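Linen service update – Skilton building

The linen contract moved from Ceno to Plalten in July. Pickup is now at 6 a.m. on the loading side, and bags left out after that wait for the next run. The new weight limit is 900 pounds per run.

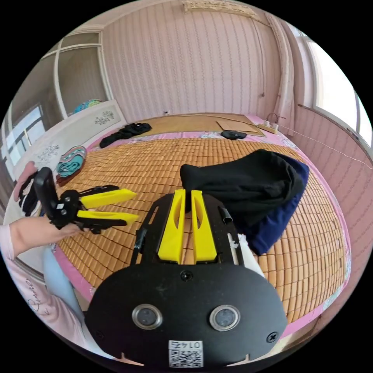
Plalten bills by item, and the count is taken at its own plant. Sheets and pillowcases are listed separately on the slip. Each room with a bed, like the one in the photo, gets its own line on the floor sheet – please do not combine rooms. Stained pieces go in a separate bag, tied and tagged. Billing questions go to Yvette McKinnon, extension 1075.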